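Drillstead Hand Gripper: build notes and data card

4 min read · 2 comments · 27 shares

Last updated July 19, 2021

A hand-held gripper with two soft fingers and a wide-angle camera, built in a shared workshop for recording short household tasks. 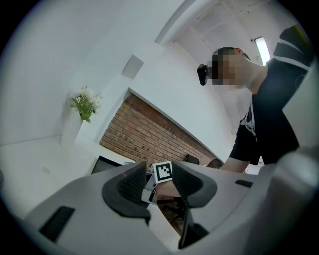 Wichai Wattanapong wrote under the first version of these notes that the fingers were too stiff for anything thinner than a mug handle, and that he would rather have a weaker grip that closes all the way than a strong one that stops short. He also asked for the finger files to be kept apart from the body files. Both changes are in this version.

## What is in the folder

- `body/` — printed parts for the gripper body, in two halves
- `fingers/` — molds for the soft fingers, with the grid texture on the inner face
- `marker/` — the square marker and its bracket
- `clips/` — recordings, one folder per session
- `notes/` — session logs, plain text

## Building it

Print the body halves flat side down. Ours took two tries on the Sulteck printer; the first came off the bed warped at the handle end. Sand the mating faces before you join them or the slots won't line up.

Cast the fingers one at a time. The grid on the pads comes from the mold, so don't wipe it with anything rough when you clean it. Leave the fingers in overnight. We pulled one early in December and it tore at the base.

The marker has to sit flat on its bracket. Print it on matte paper with the white border left on. If you trim the border, detection drops out as soon as the light gets behind it.

The camera goes on last. Tighten the mount by hand, then take a test clip and check that both fingertips show when the gripper is fully open.

## The recordings

There are 472 clips in this release. Most were made by Noboru Hamada and Nuanchan Tanasarn, a few by Jintana Jaidee. Tasks are picking up, moving and putting down small objects on a table. No audio.

The lens is very wide and the image circle doesn't reach the corners, so every clip has a dark border. We have not cropped or undistorted anything. People's faces are blurred. The blur is applied automatically and then checked by hand — tell us if you find one we missed.

Each session folder has a `session.txt` with the date, the operator's initials and the finger version (`f1` or `f2`). Sessions before the finger change are all `f1`. Don't mix the two if you care about grip width, the zero point is different.

## Known problems

- The right finger on `f1` lags a little when opening. Fixed in `f2`.
- Bright ceiling lights wash out the marker in some clips. These are listed in `notes/washed_out.txt`.
- Two sessions have the wrong operator initials. Montri Jitpraphai is going through the logs.
- The screws in the parts list are the Talleck ones. Other brands fit but the heads may stick out.

## Use

Free for hobby and classroom use. If you change the body files, please rename them before you share them.

Contact: Drillstead workshop, build table · © 2021 Drillstead · Back to top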